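Domestic Travel Deserves Better Counting

By Ghazala Warraich
November 2020
Print this article | E-mail this article

Each year the regional tourism boards publish a figure for domestic visits, and each year the figure is received as a verdict. If it rises, the policy is working. If it falls, the policy is blamed, usually by the same people. My view is that the figure tells us very little about the health of domestic travel, and that public money should no longer follow it so closely.

A visit, under the present method, is any overnight stay away from home. A family that spends a week in Ceneck is one visit per person. A sales representative who sleeps there once on the way to another town is also one visit. The two are added together and divided by nothing. Last year the Jullance valley recorded more visits than Ceneck and was awarded the larger share of the promotion fund, although its guests stayed for a single night in most cases and bought little beyond fuel and breakfast.

The effect on small towns is serious. Prinby has 46 registered guesthouse rooms and a population of 2,000. It cannot compete on volume and should not be asked to. Its visitors tend to be families who return to the same house in June, who know the baker, and who spend their money within walking distance. Under the present method Prinby is a failure. Its application for a new footpath along the reservoir was declined on the ground that visitor growth was flat. The town had no empty rooms in the season to grow into – a point made in the application and not addressed in the reply.
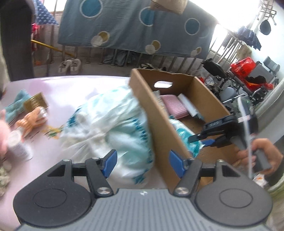

Length of stay should be the first measure to which the boards turn. It is already collected, since every registered guesthouse must report arrival and departure dates, and it would cost very little to publish. Spending in local shops should be the second. The usual objection is that such purchases are too small and too scattered to record. They are small, certainly: a few packages in a cardboard box, a plastic bag beside it on the table. A household on holiday buys this way day after day, and over a week the sum exceeds what most of them pay for any single attraction. A simple diary survey, carried out with 600 households across the three districts, would give a usable estimate by the following spring.

There is a second objection, which deserves a fuller answer. Adeel Lashari, whose report to the regional council defended the current system, argues that a single number is easily understood and allows one year to be compared with another. I accept that continuity has value. The visit count should be kept and published. It should not, however, decide on its own who receives a footpath, a bus service or a page in the national brochure. The Lashari report itself notes that 74 percent of the promotion fund was allocated by visit growth alone, and offers no evidence that the towns favored in this way became better places to visit or to live in.

The present season makes the matter more pressing. Many households have stayed closer to home, and have discovered towns they had previously driven past. Whether they come again will depend on ordinary things, such as a clean beach, a bus that meets the train, and a shop that is open on the evening they arrive. These are matters for local government, and they require steady funding over several years. A fund that moves each year toward last year's fastest-growing district cannot supply it.

I would therefore ask the boards to publish length of stay by district beginning with the next annual return, to commission the household survey, and to suspend the growth formula until both sets of results are available. The sums involved are modest. The guesthouse owners of Prinby have been completing their returns for years, and they are entitled to see them read.

Comments (3)

R. Tolland
We ran a guesthouse in Ceneck until recently. The departure dates went in every month and I never once saw them used for anything.

valleywalker
Rather hard on Jullance. One-night guests still eat dinner, and some of us depend on them. Agree about the buses though.

M. Osei
Is the footpath refusal public? I would like to read the board's letter.

Contact us | Copyright and terms of use | Back to top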